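Biton 0.6 is out!! This is the release with the new grasp detector and the rewritten pose stage. I've been living inside this code since April, so forgive me, it's going to be a long thread.

Quick recap if you followed me for the bread posts: Biton takes recordings from hand-held grippers and turns them into something you can train a policy on. Video and gripper width go in. Out come a camera path, open/close events, and a guess about whether the fingers are holding anything.

The whole release is about one nasty combination: skinny wooden sticks, a patterned cloth underneath, and two grippers working in the same space. 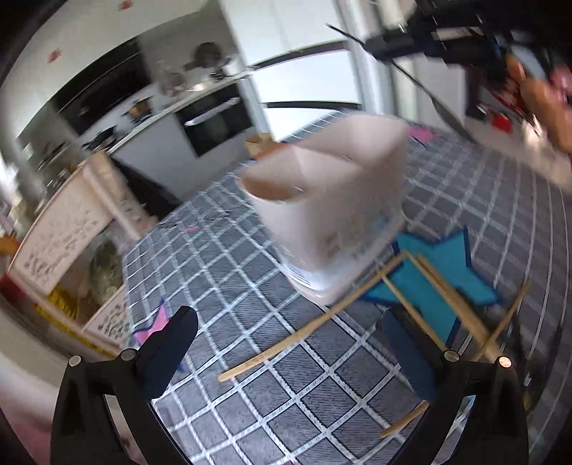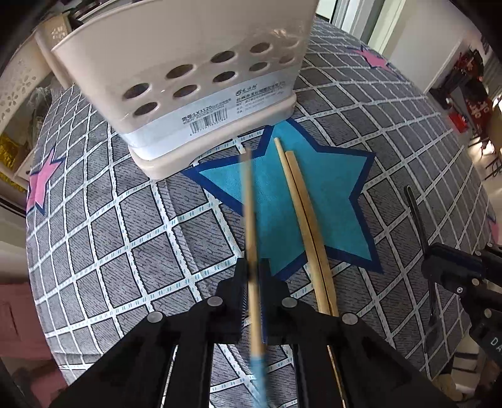
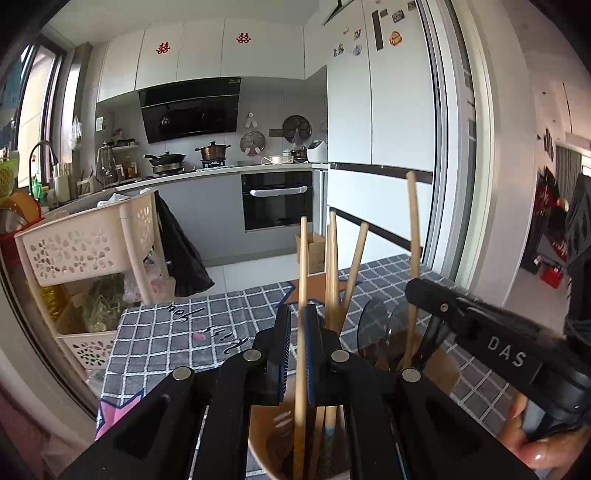 OK so, the grasp detector. The old one looked at gripper width and nothing else. If the fingers closed and stopped before the fully closed reading, something was between them. If they went all the way, empty. Beautiful little function, eleven lines, I was very fond of it.

For a mug it's perfect. For a sponge it's fine. For a stick as thin as a pencil or thinner, the pads are soft enough to wrap around it, and the width you read is the same width you get from closing on air. Sometimes it's smaller, which drove me up the wall for an entire evening.

We have 3,000 episodes in the current set. 1,895 of them involve thin things. The old detector marked 1,117 of those as failed grasps and threw them out before training. I'd been looking at that "discarded" number on the dashboard for weeks thinking wow, people sure do fumble a lot.

They were not fumbling. Sorry, everyone.

Hacer Özkan caught it. She was trying to train a small placing policy and couldn't figure out why it refused to pick up anything narrower than a marker. She asked me where all the stick data went. I said what do you mean, it's all there. It was not all there.

First fix I tried: lower the threshold. Don't do this. You gain back the sticks and you also gain every empty close, every double tap, every time a person squeezes the trigger while thinking.

Second fix: per-session calibration. Open fully, close fully, three times at the start, and learn what "empty" reads like today. This one helps a lot and it stayed in. Width drifts more than I assumed, even from morning to afternoon on the same unit.

Third fix is the one I'm excited about. After every close event, Biton crops the area between the fingertips and tracks points there for half a second. The fingers are bolted to the same body as the camera, so anything being held should sit nearly still in the crop while the background slides past.

So the question changes from "how wide is the gap" to "is there something in the gap that moves with me." A stick passes that test easily! Air fails it every time, since all you see through the gap is tablecloth going by.

It costs next to nothing to compute, too. No network, just sparse flow and a vote. Laptop CPU is fine. My laptop is old and it's fine.

Weak spots, so you can plan for them:

If the gripper doesn't move after closing, there's no background motion and the test has no opinion. We wait up to two seconds for motion and then write "unknown" into the label. Please don't convert unknown to false in your loader. I did that in my own example script and had to push a fix an hour after the release.

If the person closes on a stick that's still stuck in a container, the stick stays with the container while the hand pulls and slips off. For a few frames it looks held, then it looks not held. We call that a slip and it gets its own event. I love that event, there's so much to learn from slips.

Motion blur. A fast move smears a stick into a faint streak and the tracker drops every point on it. We now pick the sharpest frames in the window and skip the rest. Boring, works.

How good is it? Berkay Değirmenci and I labeled 400 close events by hand, split down the middle, then swapped and argued about the ones we disagreed on. The new detector gets nine of them wrong. The old one got more than half wrong on that same set, and I'd rather not post the plot.

Those 400 all come from thin-object episodes, so don't quote me that number for mugs. Mugs were already fine.

Now the pose stage, which is where the cloth comes in.

Repeating patterns are mean to visual tracking. You see a diamond, you move over by exactly one diamond, you see the same diamond. The matcher is thrilled. It's found a perfect match with high confidence and it's off by one cell.

The symptom is lovely and stupid: the camera path is smooth, smooth, smooth, then hops sideways by the width of a check, then is smooth again. If your policy learns from that, it learns that hands teleport.

Ferhat Kılıçarslan had the idea that fixed most of it, and it's so simple. When you score matches, look at the second-best candidate too. If second best is almost as good as best, and it's offset from best by the same vector as a hundred other matches, you're on a repeating texture. Downweight the whole family and lean on everything else in view.

With a wide lens there's nearly always something else in view. Shelves, door frames, window edges. The far-off stuff is lousy for fine translation but great at saying "no, you did not just jump sideways."

Then the IMU gets a vote. A hop of one check between two frames would need a ridiculous acceleration and the IMU saw no such thing. The old code had this check, but the gate was set so loosely that a bus could've driven through it. I wrote that gate. It has a comment above it saying "tighten later."

A thing I tried that failed: masking the cloth out completely. Sounds clean, right? But when the hand is low over the table the cloth is most of what you've got, and without it the track dies. Downweighting beat masking on every sequence I ran.

And the fingers! Always mask the fingers. They never move relative to the camera, so an unmasked finger is a very confident voice telling the solver you're standing still. We ship a mask per gripper model now, and it widens as the jaws open, because a fixed mask either misses the open jaws or hides half your workspace.

Two-gripper stuff. This was the most fun and I could talk about it all night.

Each gripper has its own camera and its own clock. You need both on one timeline, in one coordinate frame, or your bimanual data is just two unrelated movies.

Time first. We used to do a clap at the start: touch the grippers together, find the spike in both IMUs, done. People forget the clap. People do the clap twice. One person (it was me) did a clap, put one down, restarted it and carried on.

0.6 still uses a clap if it finds one. If it doesn't, it looks for moments when each gripper sees the other one and lines up the apparent motion with what the other IMU felt. Needs a decent stretch of mutual visibility. When it doesn't have that, it tells you and stops. Please let it stop!

For space, both cameras get solved against a shared map, then refined whenever one shows up in the other's view. The other gripper also has to be masked before mapping, same reason as your own fingers, except it moves, so it's a worse liar.

Miroslava Trnka wrote that mask and it's the nicest code in the repo. Go read dynamic_mask.py. It has docstrings. Mine has "tighten later."

Tooling bits, quickly:

The viewer (Gorudow, same repo) now scrubs both streams together with the width trace underneath. Slips show up orange. Press J to jump to the next disagreement between the width and flow detectors, which is how I've spent most of my evenings.

You can re-run only the label stage now without redoing poses. I can't believe we lived without this. Changing one threshold used to mean going to bed.

Exports carry the detector version in every episode. If you mix 0.5 and 0.6 labels in one training set you'll get a warning, and you should listen to it.

What broke: the old is_holding column is gone, it's hold_state with three values. Calibration files from 0.5 won't load. Config key min_gap is ignored, and it says so in the log once, in a place you probably won't look. Fixing that.

Next up is sticks crossing each other. When you've got two lying nearly parallel and a hand takes one, I'd love to know which one, and at the moment we only know that something is held. Güven Yurt has a branch that tracks the long edges as lines instead of points and it's looking really promising. The first results made me yell in the kitchen.

After that, in-hand angle. A stick held at the end and a stick held in the middle are very different things if you're about to drop it into a cup, and right now both come out as "held."

If you have recordings of thin stuff on awful patterned surfaces, I want them. Plaid, tile, wicker, that one kind of placemat. Especially the ones where the path hops. Open an issue and attach the log, I read all of them.

Oh and a small one I forgot: the calibration prompt no longer beeps three times if you pass --quiet. Hacer, that's for you.

Edit since two people asked already: yes, it runs on recordings with a single gripper, just leave the second path blank. No, you don't need to re-record anything made for 0.5. If there's no open/close sequence at the start it falls back to the widest and narrowest readings in the session, and it marks the calibration as "inferred" so you can filter on it.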